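Brundo manipulation stack: progress report for April
Prepared for the Celtero automation program

Summary for people with another meeting

The planner is better, the perception is a little better, and the tooling is so much better that we would like credit for it even though it appears in none of the deliverables. The release we promised you for this period is tagged and runs on the machines at Sodusbridge. The evaluation you asked for has been run once, in full, and the results are below. One item has slipped. It is the one we said would not slip.

Work on perception

At the time of the last report the block detector had strong opinions about color and weak ones about shape. It would find a yellow block anywhere and then hand the planner a box, whatever the block happened to be. This matters as soon as the gripper tries to close on two faces that are not parallel. The shape head has been retrained on the kitchen sets, with the prisms weighted up, and the pose it reports for a five-sided block is now good enough to choose a grasp from. The pose for a cylinder lying on its side is still a matter of taste.

We also spent longer than budgeted on reflections. Shiny cookware produces a convincing second copy of anything placed near it, and the old tracker would adopt the copy as a new object and loyally follow it for the rest of the run. The tracker now asks for depth support before it opens a track. This costs us a little latency and has removed a whole category of bug report, most of which were titled "ghost."
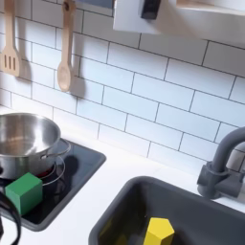
Sinks remain the hard case. A block down in a basin is partly hidden by the near wall from most viewpoints, and the collision model treats the rim as something to be respected, so the planner will approach from straight above or decline to approach. Declining was the more popular choice until we let it consider tilted wrist poses for the descent. With that change the planner returns a path for most basin starts, though some of those paths have a scenic quality we would like to reduce before anyone important watches.

Planning and control

The task planner has been moved off the old scripted sequence and onto Sârbu, our search-based planner, which you have been paying for since the start and which now does something. Given a goal such as "block in pot," it works out for itself that anything parked in the way has to be moved first. It also used to work out that the pot could be moved to the block. This was legal under the goal as written. We have rewritten the goal.

On the control side, the handoff between free motion and contact is smoother. The controller used to switch modes on a fixed force threshold, and on light blocks it often missed the moment entirely and pushed. It now uses the change in force over a short window. We would describe the resulting behavior as polite.

Evaluation

The full suite is 1,248 runs in simulation and on hardware combined, covering pick, place, and clear-then-place tasks. The agreed target for this stage was a success rate of 80 percent. We met it on pick and on place. We did not meet it on clear-then-place, where the planner is usually right and the execution is usually late: most failures are timeouts, with the arm still doing sensible things when the clock ran out. We considered proposing a longer clock and decided you would notice.

Tooling

Every run now writes a single log that replays in the viewer with the camera stream, the planner's tree and the force trace on one timeline. Finding the cause of a failure used to take most of an afternoon. It now takes as long as it takes to admit what you are looking at.

What slipped

Automatic recalibration after a camera is bumped. The routine works on a bench and loses its nerve in a kitchen, where large areas of identical tile give it a great many equally good answers. We need 2 more weeks on this and have taken them from the documentation budget, which had been looking smug.

Next period

We plan 4 things: shorter basin paths, clear-then-place up to target, recalibration finished, and the cylinder problem at least looked in the eye. The hardware at Sodusbridge is reserved for us every Wednesday, and we would like a second day if the program can spare one.

Spending is on plan apart from the item above.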